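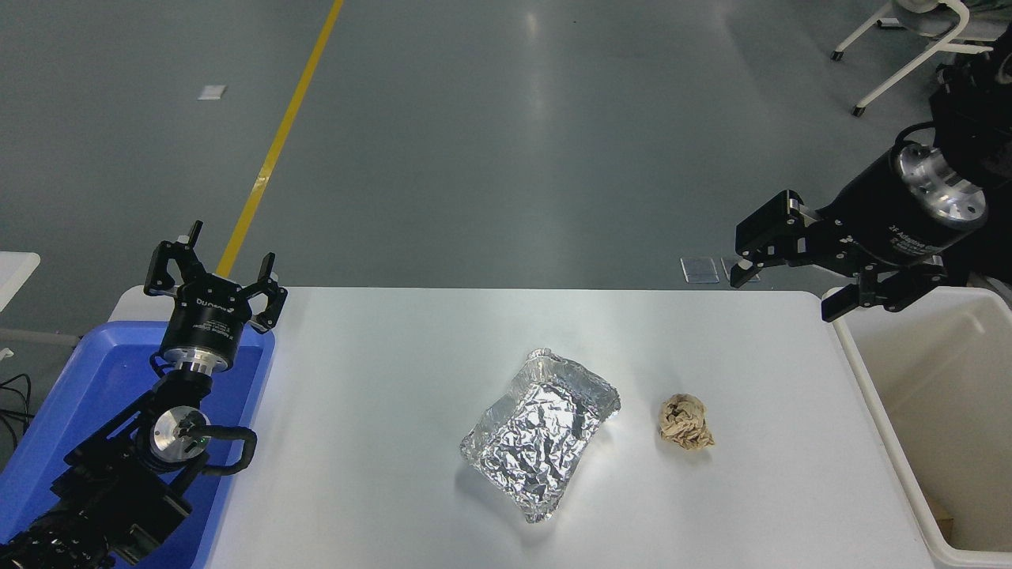 Foil tray and paper, before sorting

fidelina_inga
My question is about the foil tray. It is quite wrinkled and the rim is bent in places. Does it go in recycling like this, or must I make it flat first? And the brown paper, can it go in the same bin? I moved to Galwood on 31st March and the rules on the town page are not clear to me.

gbozsik
Foil is fine if there is no food on it. I press mine into a ball, because a thin flat piece can be sorted as paper by mistake. Paper goes separately.

Maritza B.
I don't agree with the ball for a tray. In Bretier they asked us to keep trays open so the people at the sorting line can see they are clean. I only rinse and put it in.

gbozsik
For trays maybe you are right – I was thinking of foil from the roll. But a small loose piece will be lost, this I am sure.

dagny571
Depends on the town, so please call them. About the paper: open it a little and look for grease. If it has dark greasy spots, ours goes to compost. Dry and clean, it goes with cardboard.

fidelina_inga
Thank you. There are darker lines on the paper but I think they are only the folds. I will check it with my hand.

Shanti S.
Also you can use the tray again. I bend the rim back with a spoon and keep it under my seedlings, I have 9 of them now on the balcony.

Maritza B.
Bent back it is never strong again. Mine folded with a full lasagna in it.

Shanti S.
For seedlings, I said – not for lasagna!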